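Bamboo slat mat on the bed year round, or is it just me?

Home & Bedroom > Bedding > Hot sleepers

quispe_porch
Original poster
April 21, 2021

OK so I need opinions. I switched to a bamboo slat mat last summer, the kind with the skinny little strips, laid right on top of the mattress, and I never took it off. It's the best thing I've done for my sleep in years. My sister came to stay and acted like I'd asked her to sleep on a window blind. Her words!

So two questions. Does anybody else leave theirs on all year, and how are you cleaning it? I've been wiping mine with a damp cloth and that's it. It's the Ikden one in the full size, brown, no padding on the back.

nukska23
Reply

All year here too, but I throw a thin cotton sheet over it from November on. Bare slats in winter are a hard no from me, and my feet get cold just typing this.

For cleaning, same as you, damp cloth along the strips and never across. If you go across, you snag the cloth on every single edge and end up picking lint out with your fingernails (ask me how my Sunday went).

loltetti
Reply

I'm going to be the grump. I had one for 2 summers and gave it away. It pinched my arm hair, it pinched the back of my knees, and it slid toward the wall every night. Cool, sure. So is the kitchen floor.

quispe_porch
Original poster

Loltetti, the pinching is real, I'll give you that. Mine did it a lot at the start and then it settled down. Long pajama pants fixed the rest. How was yours held on? Mine has elastic loops at the corners and it stays where I put it.

loltetti
Reply

No loops. It was just a flat mat and a prayer. So maybe I had the cheap version, but I'm still not going back. I got a linen sheet and I'm happy.

slow_laundry
Reply

Please don't put it away damp, whoever is reading this. I rolled mine up after a wipe down, stuck it in the closet, and when I got it out there were gray spots all down one side. I scrubbed it with vinegar and water and the smell went but the spots stayed. Now I stand it up by the open window for a whole afternoon before it goes anywhere.

Also roll it, don't fold it. The strings between the strips are the part that gives out.

nukska23
Reply

Disagree a little on the vinegar. It dulled the finish on mine. Plain water and a dry towel right after is all I do now. But yes to rolling!

slow_laundry
Reply

Could be the finish, mine was pretty rough to start with. Try a corner first, I guess.

tworooms_up
Reply

Team mat. We have brown ones as well, with really fine strips, and I like how it looks with nothing on top. The bed turns into the place where everybody stands around and talks, and you can brush crumbs right off it. A sweater with the sleeves shoved up is plenty for me in that room, even in spring. 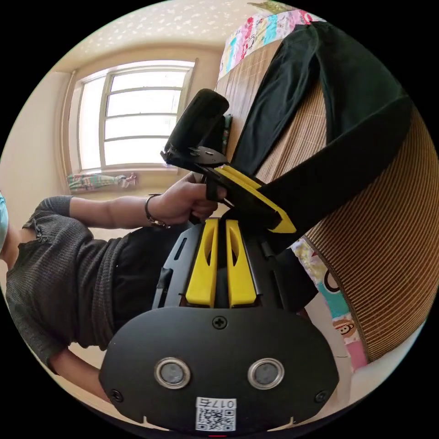

PRICES AND SIZES (split from the posts above by a moderator)

nukska23
Reply

Does anyone know if the Ikden comes in queen yet? Last time I looked it stopped at full, and I'm not laying two twins side by side. There'd be a ridge right down the middle.

quispe_porch
Original poster

I only ever saw twin and full. I paid 23 dollars for mine on clearance, so I wasn't picky.

loltetti
Reply

23?? I paid 200 for the linen. OK, now I'm a little annoyed.

slow_laundry
Reply

Measure the top of your mattress before you order, without the sheet on. I went by the tag, and mine hangs over the foot end by a couple of strips. It catches my robe every morning and I still haven't sent it back.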